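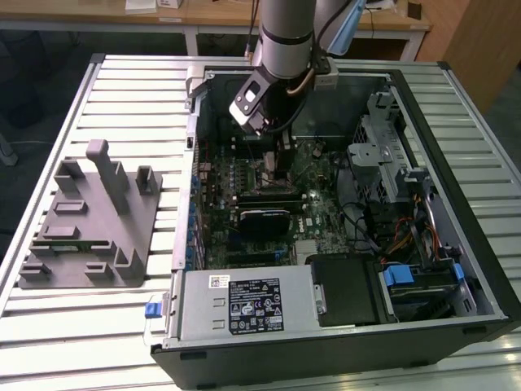
Where the album stands

Hi Fiachra, and hi to everyone at the fund who reads these! Seven songs are tracked now, and four of them have vocals I'd be happy to play for my mother. The slow one, Menemholm, finally found its shape when we dropped the drums and let the cello carry the second verse (I fought that idea for weeks, and I was wrong). The hook is a bit lower than on the demo, so I can sing it live without going red in the face.
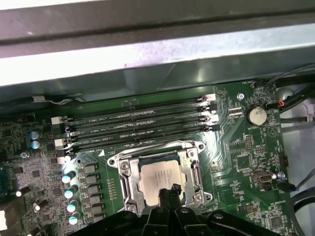
Stisley Songwriters' Collective, Recording Group

Shows came next. We played the back room at Zervas twice, and the second night sold out at 200 people, with a line down the stairs! I tried three new songs on them. Two went over great. The third one, Skikel, got polite clapping and a lot of trips to the bar, so I've rewritten the bridge and sped it up a little. My voice held up fine both nights, thanks to the breathing work your grant paid for. I can get through a whole chorus on one breath now, and I'm a bit smug about it. 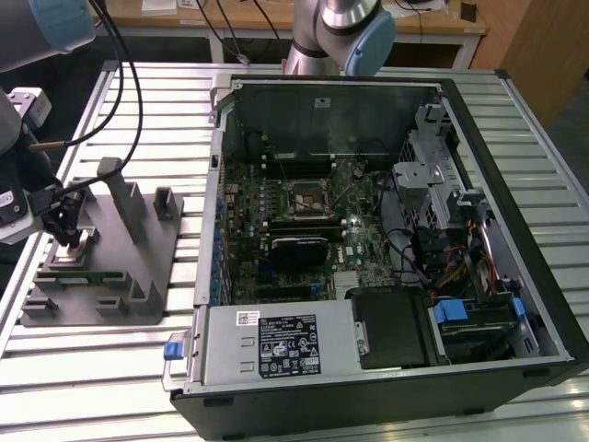
Open desktop tower on the workbench

Money, quickly. The 15 studio days in the budget are all booked and most are used. Mixing came in $400 over what I wrote down last summer, and I've covered that out of the merch box, so I'm not asking you for anything extra. The string players have been paid. The sleeve artist gets the second half of her fee when she hands over the back cover, and she's promised me it's close.
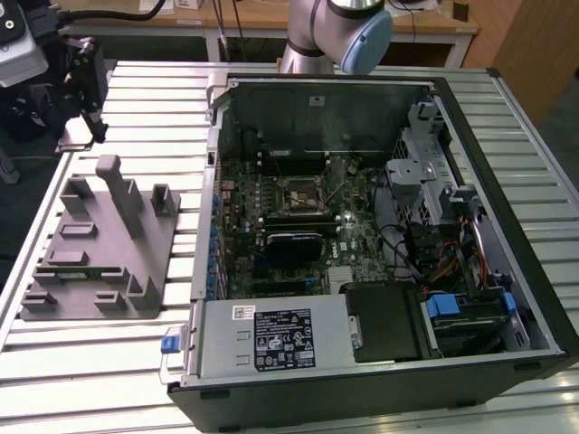
Flor Salazar

Still to do: backing vocals on the last two tracks, the final mix of Menemholm, and a decision about the running order, which changes every time I go for a walk. I'd like to have the record out in June with a small release show at Zervas, if they'll give us the date. One thing I need from you, Fiachra: can you tell me how the fund wants to be credited on the sleeve? Full name or just the logo is fine with me, but the artist needs it before she finishes the back cover. I'll send rough mixes of the four finished songs with the receipts.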